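Rerinik Building tenants meeting, July
Started 6:40 pm, second floor

Heating. Old boiler to be replaced before winter. Nevetti quote in, Likham still owes us one. Agreed to wait 15 days then go with Nevetti. Reserve will cover up to 87 percent, rest split by unit.

Bike room. Lock sticking again. Daza to send someone, call-out is $40. Approved. Old tags come off end of month, anything unclaimed gets donatd. 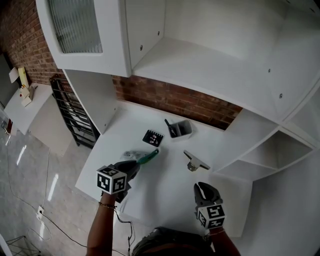 Second floor, white desk and shelving on the brick wall.

Shelving on second floor stays as is, no money for more this year. Brick sealing put off till spring.

Noise. Two complaints re: music after 11. Reminder goes in the lobby, no fines yet.

Roof. Drain cleared, invoice $600, paid. Ask if gutters were included, invoice dosn't say.

Next meeting September, same time. Bring parking forms.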